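March 7, 2020
By the Technical Services Desk, Zullasdale Automation Center

We use cookies to remember your settings. By continuing to read this page you accept our cookie policy.

Setting Up and Maintaining the Gripper on the Lolau Card Cell

This page applies to operators of the Lolau cell at the Zullasdale site. It covers the routine check of the finger pads, the grip setting for thin items, and the wallet task used to confirm both. Staff who have not completed the January safety briefing may not open the cell.

Before you begin

Stop the running program and place the arm in service mode. Wait for the status light to turn steady. Keep the tabletop clear of tools during the check.

Checking the finger pads

Each finger pad is held by hex screws. Test each screw with the hand driver supplied with the cell — do not use a powered driver. A pad that can be moved by hand must be removed, cleaned and refitted. Wipe the contact faces with a dry cloth. Replace both pads after 2,000 cycles, even if only one shows wear.

Setting the grip for cards

Load the Stastia profile and set the closing force to 200 on the controller scale. Values above 600 are reserved for rigid blocks and will bend a plastic card. Close the fingers on a test card and hold it upright, short edge down, with the chip facing away from the pads.

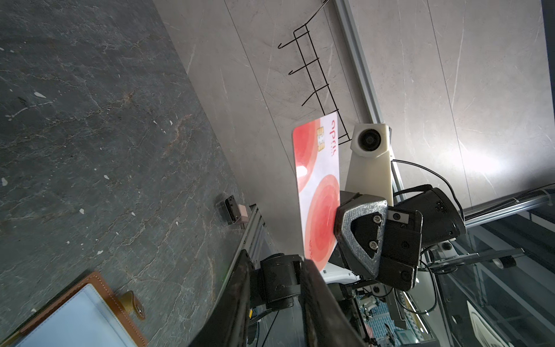

Jafarzadeh notes that on the night shift a setting of 200 let the card creep whenever the pads had just been wiped, and asks that operators run the grip 2 or 3 times before they record a result. The desk has accepted this change and it now forms part of the procedure.

Running the wallet task

Place the wallet open on the tabletop with the sleeves facing up. Move the closure strap aside where it would block the approach. Start the task at reduced speed and keep one hand near the stop button. The fingers should approach the card without pressing on the sleeves. If a finger touches the strap or the snap, stop the arm, back it off along the same path and adjust the wallet position by hand.
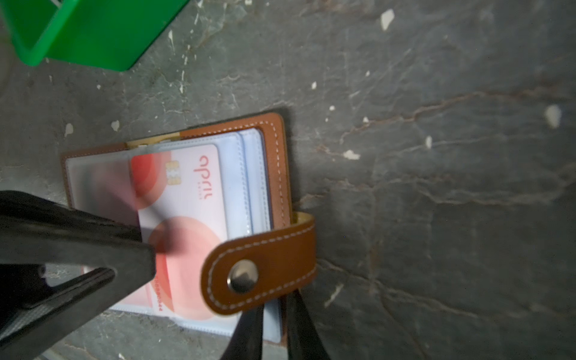
Figure 2. Gripper fingers at the open wallet, card in the front sleeve.

Closing out

Return the arm to its rest position and leave service mode. Enter the grip value, the cycle count and any pad replacement in the cell log. Faults that return after a second adjustment are to be reported to the desk before the next shift — the cell stays locked until a reply is received.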